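Section 4: Good practice when the arm is handling drives

4.1 Before you begin

We know most people will want to skip straight to the part where something moves, and we do understand, but please give this section ten minutes of your time first. The rules in it came out of the trials at Pitbridge and were then tidied up by our colleagues at the Dranness workshop, and nearly all of them are there to look after your fingers or your data (usually both).

1. Read the site safety sheet and sign it. Inham supplies a blank copy with every cell, and a signed one should hang where visitors can read it.

2. Check that the chassis has been shut down and unplugged from the mains. The arm doesn't know the difference between a live machine and a dead one, so this is entirely down to you.

3. Put on your wrist strap and clip it to the earth point on the bench. The chassis needs its own earth lead as well, and it's surprisingly easy to do one and forget the other!

4. Walk round the cell and look for anything that has wandered inside the marked line, mugs included.

Caution: Never reach past the marked line while the amber lamp is lit, even if the arm seems to be standing still. It may simply be waiting for its next instruction.

4.2 Setting the limits

5. On the Lahtinen controller, open the Limits page and choose Drive Handling. Speed will drop to 9 per cent of full, and it will feel painfully slow at first. Please leave it there until you have completed 74 clean cycles with the same chassis and the same type of carrier.

6. Set the grip force to 2 and work upwards only if the carrier slips.

Note: Changing to a different make of chassis sets the count back to zero. We're sorry about this, as we know it's a nuisance on a busy afternoon, but bay spacing varies more than you'd think.

4.3 Approaching the bay

7. Bring the gripper in with the fingers pointing towards the carrier, and stop short of touching anything. Have a good look at the wrist view before you go on.

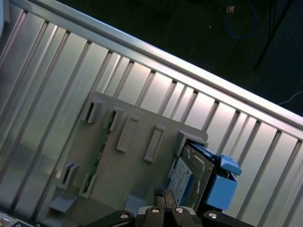

8. Take hold of the carrier only. A drive's own casing should never be gripped or used to lever against, and the same goes for its label and the circuit board behind the bays.

9. Draw the carrier out in a straight line. If the controller shows code 489, the arm has met more resistance than it likes. Press Hold, wait for the lamp to go out, and free the carrier by hand.

Caution: Don't clear code 489 and try again with more force.

10. Write the bay number in the log before you start on the next one.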